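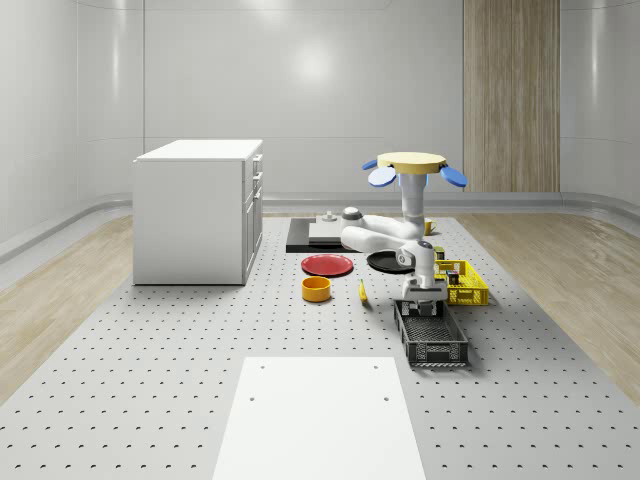
Clunon adds winter ferry breaks to Starier

20 Jun 2019

Holiday company Clunon is to sell ferry-inclusive breaks to the island of Starier through the winter for the first time, with the first crossings in November.

Until now the firm has only offered the island between Easter and the end of September. The new breaks last three, four or seven nights and include the return crossing for a car and up to four passengers. Prices start at £385 for two adults sharing a studio for three nights. A week in a one-bedroom apartment starts at £500.

Customers will be able to choose from 17 places to stay, most of them self-catering. Two hotels near the harbour are included and both will serve breakfast all winter. The larger campsite on the north coast stays shut until spring, but its stone cottages can be booked.

The ferry is run by Broltex, which is keeping its daily morning sailing over the winter and dropping the evening one. Passengers who miss the morning boat will be moved to the next day's at no charge if there is room. Dogs travel free but must stay in the car or in the pet lounge on the lower deck.
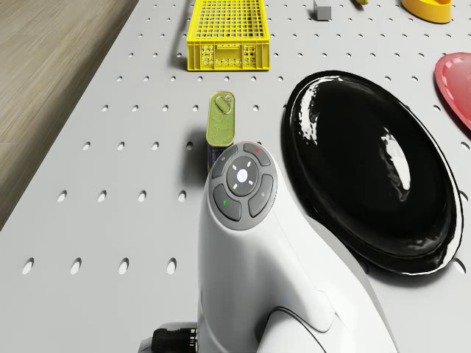

A white robot arm and a perforated tabletop in a computer-rendered view.

Clunon said it had been asked for winter dates by walkers and birdwatchers, and by people who had already visited in summer and wanted to see the island when it was quieter. It has set aside 66 car spaces a week on the ferry and said it would ask for more if the breaks sell well.

Winter visitors will find less open than in July and August. The boat trips to the seal colony do not run, and the bus around the island drops to four services a day. The swimming pool, the lighthouse museum and the two supermarkets keep their normal hours. Several restaurants close for part of January, and Clunon is advising anyone travelling that month to book tables before they leave home.

Abeysekara, the car hire firm with a desk at the ferry terminal, will stay open for foot passengers. Small cars can be added to any booking and collected on arrival. Drivers must be 21 or over and have held a licence for at least a year.

Bookings are open now on the Clunon website and by phone. A deposit of £50 per booking is needed, with the balance due six weeks before travel. Dates can be changed once without a fee, as long as the new stay is in the same winter season.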